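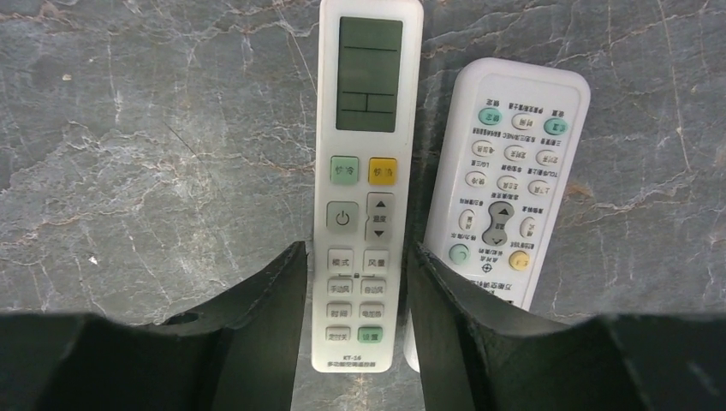 Section 4. Setting Up an Internship Placement Record

Student Services > Furna Guide > Placements > New Record

Overview | Accounts | Placements | Grades | Forms | Contact

This section applies to program coordinators at the Gidenov School of Business who enter internship placements in Furna. It covers first-time set-up of a placement record, assignment of a faculty supervisor, and release of the record to the student. Closing a placement and entering the final grade are covered in Section 6.

Coordinators must hold the Placement Editor role before beginning. Staff with the Viewer role can open the pages described in this section, but the Save and Release buttons will be gray.

4.1 Before You Begin

Have the following on hand:

- The student's ID number and current program code
- The signed learning agreement, saved as a single PDF file
- The legal name and mailing address of the host company
- The name and work e-mail address of the workplace supervisor

Note: A learning agreement signed only by the student will be accepted by the upload page but returned at review. Check all signature lines before scanning.

4.2 Creating the Record

1. Sign in to Furna and select Placements from the left-hand menu.

2. Select New Record. The Student Lookup page opens.

3. Enter the student's ID number and select Find. Confirm that the name and program code match the learning agreement. If the student is enrolled in two programs, choose the one under which credit will be awarded.

4. Select the placement type. Use Type A for placements taken during a regular semester and Type B for placements taken between semesters. Type C is reserved for students on exchange through the Wiriya partnership and can be assigned only by the International Programs Office.

5. Enter the start and end dates. Furna calculates the number of working days and displays the total at the bottom of the page. A Type A placement must contain at least 48 working days, and a Type B placement must contain at least 30. Public holidays are not included in the total.

Caution: Once the record has been released, changing the start date will cancel any time sheets the student has already submitted. Contact the Help Desk before editing the dates of a released record.

6. Select Save Draft. The record is given a draft number beginning with the letter D. Write this number on the paper file.

4.3 Adding the Host Company

1. From the draft record, select the Host tab.

2. Type the first few letters of the company's legal name. Companies already approved by the School appear in a list under the box. Select the correct entry and continue to 4.4.

3. If the company does not appear, select Request New Host. Complete all fields marked with a star, including the description of the student's duties. Descriptions copied from a job advertisement are usually too general. State the department, the main tasks, and the course outcomes they support.

4. Select Submit Request. The draft is locked until the request has been reviewed. A new host request received by noon is normally reviewed on the next working day, except in February, when the spring placements are processed and reviews may take longer.

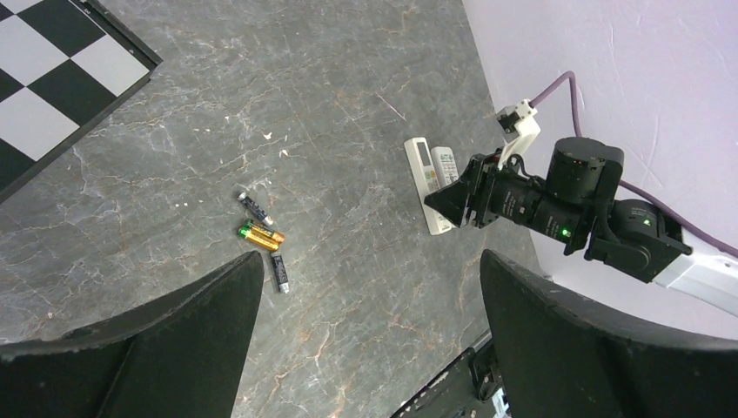
Zoriana Moroz asked whether a host that has changed its name should be entered as a new company, since the old name still appears in the list and carries several years of placement history.

The old entry should be kept. Select it as usual and then choose Report a Change, which sends the new name to the Placement Office. The history remains attached to the company, and the corrected name appears in all open records within the week. A new request is needed only when the host has merged with another company or has a different tax number.

4.4 Assigning a Faculty Supervisor

1. Select the Supervision tab.

2. Choose a supervisor from the department list. The number beside each name shows the placements currently assigned to that person. Names shown in gray have reached their limit for the semester.

3. Select Send Invitation. The supervisor receives an e-mail with a link to accept or decline.

4. Set the dates of the midpoint and final visits. Visits may be held by video call if the host site is outside the commuting area, provided that the Remote Visit box is checked.

Note: The record cannot be released while the invitation is unanswered. If a supervisor declines, the draft returns to Step 2 and all visit dates are cleared. 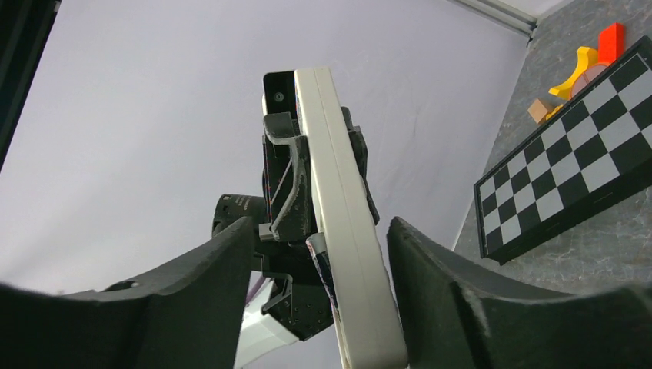

5. When the supervisor has accepted, open the Documents tab and upload the learning agreement. Name the file with the draft number followed by the student's last name. Files in formats other than PDF are rejected.

4.5 Releasing the Record

1. Open the Summary tab and review each line. Items shown in red must be corrected.

2. Select Release to Student, then Confirm. The draft number is replaced by a permanent number beginning with P.

3. Check that the status line reads Active. Time sheets are now open to the student in Cava, the student portal.

If an error message appears, refer to the following:

Error 67: The program code has expired. Ask the Registrar to update the student's enrollment.

Error 73: The workplace supervisor's e-mail address is already in use by a student account. Obtain a company address and enter it on the Host tab.

Last revised April 2, 2021

2 comments | 5 shares

Previous | Next | Back to Contents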